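Condensation on inside of bedroom windows every morning, landlord says open them??

posted in Home & Repair > Windows and Doors

Rónán Mac Suibhne
Top floor flat, building went up in 1859, windows replaced sometime before I got here. Every morning the glass in the bedroom is soaked on the inside. Puddle on the sill, paint starting to lift at the bottom corners. It's worst when it's cold out but it even happened a couple of nights in August, so not just a winter thing.

Landlord's answer is "open the windows." I do open the windows. Ten minutes when I get up, sometimes more. Heating bill is already stupid.

Things I've tried -- wiping it down with a towel (works until the next day obviously), one of those little tubs of crystals from Wudell (filled up in 5 days), leaving the bedroom door open. Door open maybe helped a bit, hard to tell.

Laundry dries on a rack in the hall becuase there's nowhere else. Bathroom fan is noisy and I don't think it moves much air. No mold yet that I can see but there's a smell behind the wardrobe.

Do I need new windows or a dehumidifier or what? Don't want to spend 559 on a machine if the glass is the problem.

Tierney
Its your laundry. Stop drying clothes inside and it'll go away. Had the same thing.

Loredana Valentini
Laundry is part of it but not all of it, and "stop drying clothes" is no use to a person with no yard.

Where is the water exactly? On the room side of the glass, you can wipe it off -- that's damp air hitting a cold surface. Between the two panes, can't wipe it -- seal has failed, and that one is a window problem and your landlord's bill. Sounds like you have the first kind. New windows might move it somewhere else, usually the coldest wall. Behind a wardrobe for instance. Pull that out from the wall a few inches this week, please. Smell there is not a good sign.

Get a cheap humidity meter, hardware store has them. Leave it in the bedroom overnight. If it's reading over 60 percent most mornings you have too much moisture in the air and a dehumidifier will help. You don't need the 559 one. I got a used Wisa off a neighbor for a lot less, runs in the hall next to the drying rack with the other doors shut. Empty the tank before bed or it clicks off at 3 am and you've wasted the night.

Fan test: hold one square of toilet paper up to the grille with the fan on. Should stick. If it drops, fan is clogged or the duct is. Take the cover off and clean it first (power off!!), then complain in writing if it's still weak.

Opening windows: short and wide beats a crack all day. Two windows on different walls if you have them, so the air goes across. Five or ten minutes, heating off while you do it, then shut everything.

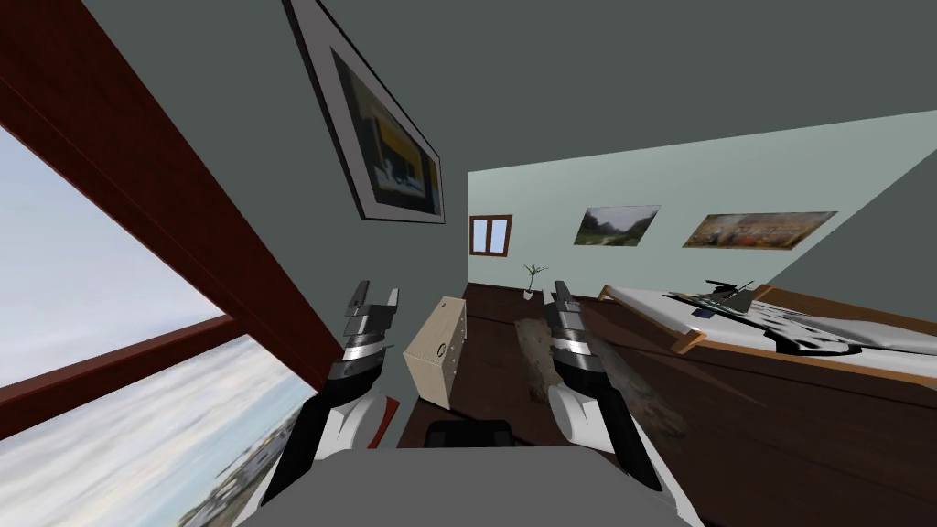
Rónán again, sorry, what about trickle vents? Mine have a slot thing along the top but it's been painted over. Worth scraping out or leave it?

Loredana Valentini
Worth it, yes. Ask the landlord first, if it's old paint it could have lead in it and then you do not want to be dry scraping. If he says no get that in an email. Once it's clear leave it open all year, the draft is less than you'd think.

Also forgot -- lids on pans when you cook, and kitchen door shut. Boring but it adds up.

Tierney
still think its the laundry

Rónán Mac Suibhne
Fan failed the toilet paper test, didn't stick at all. Cover was furry inside. Cleaned it, now it sort of holds. Wardrobe is out from the wall, there's a gray patch down low about the size of my hand so I've sent photos to the landlord. Meter comes Friday, will post the numbers.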